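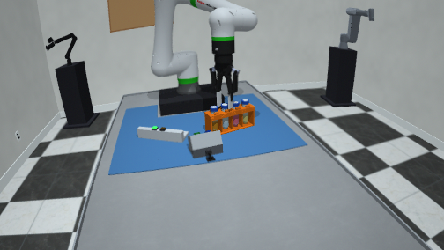 Can a robot do the dishes yet? Only if you load the dishwasher for it, at which point you've done the dishes.

I have been asked this at every family dinner since I let slip that I spend my evenings tinkering with simulated robot arms. My aunt wants her windows done. My brother-in-law wants his shop floor swept at the Stolwood plant, where he already has a machine that puts lids on jars and a man named Gord who watches it in case it stops.

My own experience of household automation is the Zolta, a robot vacuum I bought for $199. It has colour-coded lights and a favourite chair leg. In April it spent an entire afternoon under the sofa. It does clean the hallway, and the hallway has never been cleaner, and I would like it to consider the rest of the house.

So in the evenings I go where the floors are always spotless. The simulator gives me a grey table, a blue mat and a white arm that never complains. The job is lab tidying, more or less: a rack of little capped vials, and a box with a green button and a blue one. Your average toddler would have the whole lot on the floor in nine seconds. I have been at it since before the snow went.

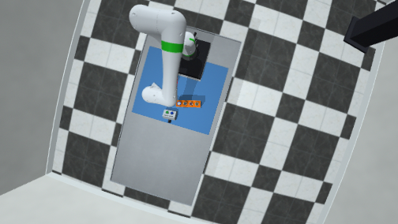 Kerstin Hovland wrote in after my last post to say that pushing a button isn't a chore, and that I should come back when the thing can find the lid that matches the container. She has a point. I've lived in this house for years and I can't find the lid that matches the container either.

Still, I'd defend the button. Half of housework is buttons: the kettle, the dryer, the microwave that beeps until somebody's feelings are hurt. An arm has to get to the right spot, press hard enough, and stop before it goes through the counter. My first program, which I named Olorero for reasons that were funny at midnight, skipped the stopping part.
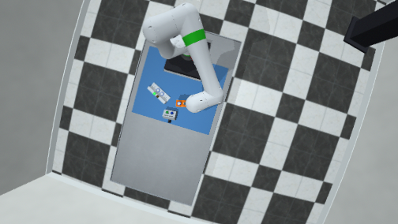

Evening shift: two buttons, one arm, no tea breaks.

I let the newer version run while I slept and came down to 688 attempts in the log. I had hoped to read them with my coffee. I got through more than 286 before admitting that I was now doing a chore on behalf of the machine that was supposed to do mine, and went to unload the dishwasher – by hand, like my ancestors.

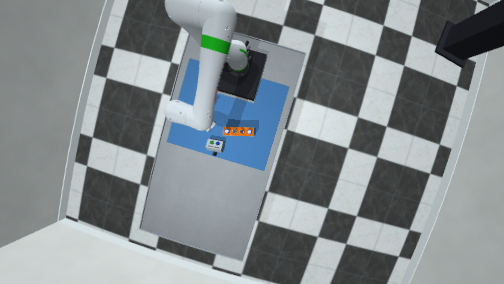
What I'd pay for

A thing that folds fitted sheets. I'd take out a loan. Hellström, my landlord, says he'd go halves if it also did gutters.

Until then the Zolta has the hallway and I have everything else. Next post will be on grippers, or on whatever it's eaten this time. Sounds like a sock.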